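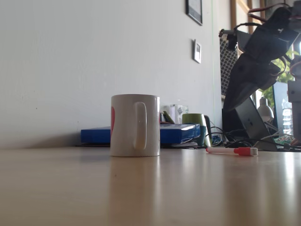

Day 20 of the desk arm build and the gripper finally listens to me! New firmware went on last night, and it opens and closes on command now instead of whenever it feels like it.

Quick recap if you're new: I'm building a small arm at home, evenings and weekends, and I've wanted to do this since I was a kid. The goal is for it to pick up a mug by the handle and set it down somewhere else. That's the whole dream.

Handles are so much harder than I expected. Come in too high and the jaw bumps the rim, come in too low and it hits the table. I've been nudging the approach by tiny amounts and writing every number in a notebook like it's 1985.

Best run so far: 63 tries, more than 50 clean grabs. I yelled loud enough that the dog left the room.

Big thanks to Gilmar Assunção, who looked at my wiring over a video call and spotted a loose ground in the elbow in like two minutes. I'd been blaming the code since April – sorry, code.

A few of you asked about the control software. It's my own little thing called Huler, 677 lines of Python and very messy. I'll put it up once I've cleaned out the swear words in the comments.

Still on the list: tidy the cables (I know, I know), slow down the wrist so it doesn't twitch at the end of a move, and print softer pads for the jaw. If you've printed flexible stuff and have a favorite filament, please tell me!

Next up is a full mug. Water first, then coffee if I'm feeling brave – towels are ready. Will post how it goes this weekend.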